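Open Day at the Tarker Gardens, Skernach

Posted January 2020

We had been meaning to get to the Tarker Gardens for ages, and when the open day came up we finally packed sandwiches and took the early bus out to Skernach. What a place! It sits on the slope behind the old mill, with the river curling around the bottom of it, and even in the middle of winter there was so much to look at that we stayed until they rang the bell.

Admission was free for the day and most of the parts that are usually roped off were open. You come in through the lower gate, past a long bed of witch hazel (yellow first, then a coppery orange one that smelled like marmalade), and the main path climbs from there. It is 114 steps to the top terrace if you take the straight way up, according to the sign. There is also a zigzag ramp that takes longer and goes past the snowdrops, so take the ramp.

The snowdrops were only just getting started. Under the beeches they were still mostly green noses, but on the sunny side of the wall they were fully out, whole drifts of them, with winter aconites pushing through in between. I could have gone home happy after that wall.

The Siddiqui Glasshouse

By late morning our fingers were frozen, so we headed for the glasshouse along with everybody else. It has two rooms. The first is kept cool, for camellias and a collection of South African heaths, and the second is warm and steamy and full of ferns as tall as a bus shelter. My glasses fogged up the second I walked in and I had to stand there like a lemon until they cleared. There is a banana plant in the far corner with fruit on it, and a little pool with a stone lip where you can sit and thaw out.

I loved the fern room most. The paths are narrow and they double back on themselves, so you keep meeting the same people coming the other way, and you hear water running the whole time without quite finding where it comes from.

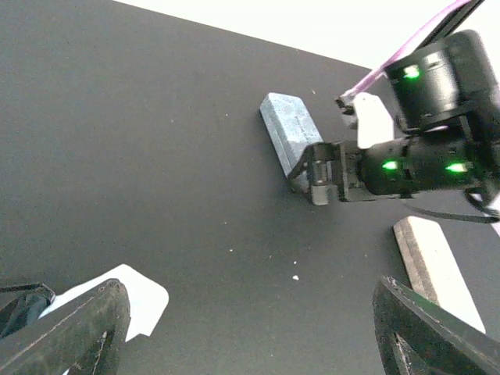
Gray-blue block on the dark tabletop

The stonework deserves a mention too. The terraces were rebuilt over several winters using stone from the old mill yard, and the joints have been planted with tiny thymes and houseleeks. There was a short talk on it at noon, held outdoors in a mean little wind, and it was still packed. I came away wanting to tear up my own back step and start over.

Lunch was soup in the potting shed, leek and potato, with a good thick slice of bread. The line was long but it moved. They also had a seed swap going on the benches, and I traded a packet of my sweet peas for a black hollyhock and a very promising pumpkin.

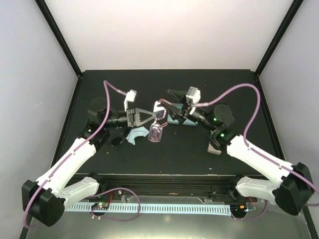
The Walk to Plarnura

If your legs are up to it, carry on through the top gate and follow the ridge to Plarnura. It is nearly 2 miles each way, mostly level, and muddy in the dips. The path runs between hawthorn hedges and then opens out, and all at once you have the whole valley below you. We saw a heron standing in the flooded meadow and a big noisy flock of fieldfares working through the last of the berries.

Plarnura itself is a chapel, a pond and a very fine old yew with a bench built around its trunk. We ate our sandwiches there as a second lunch and then walked back with the sun low behind the trees.

Getting There

The bus from the station stops right at the lower gate. Parking is in the field across the road, and it was soft, so bring boots. Dogs are welcome on the ridge but have to stay out of the gardens. The next open day is in March, when the magnolias on the top terrace should be coming into bud, and we have already put it on the calendar.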